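How to budget for a two-arm bench cell
Planning notes, Kavasholm workshop — revised Jun 9, 2023

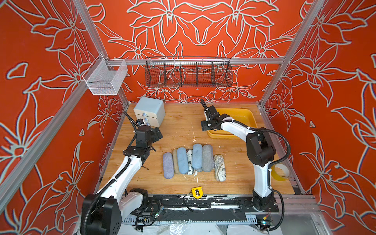
Start with the enclosure and leave the arms until later. The frame fixes the reach, the lighting and where anything can be hung, and changing it afterwards costs more than getting it right.

1. Draw the table at full size on the floor. Mark both arm bases on the front rail and swing a string to the working reach of each arm.

2. Price the frame. Our aluminium extrusion, brackets and crossbar came to 581 euros from Larkach. Order one spare length.

3. Price the arms as a pair, with grippers and wrist cameras on the same quote. Ask for the lead time in writing. Obinna Wike was quoted July for the arms and got no date at all for the cameras.

4. Set aside 544 euros for cable, conduit, ties and connectors. This line is nearly always too low in first drafts.

5. List the handling objects separately: cases, trays, small drawers, baskets. They wear out and belong under consumables.

6. Add wall panels last. Plain or printed makes no difference to the price — buy enough to cover three sides.

Send the finished sheet to Titilayo Jibrin before ordering. Quotes older than 5 weeks need to be renewed.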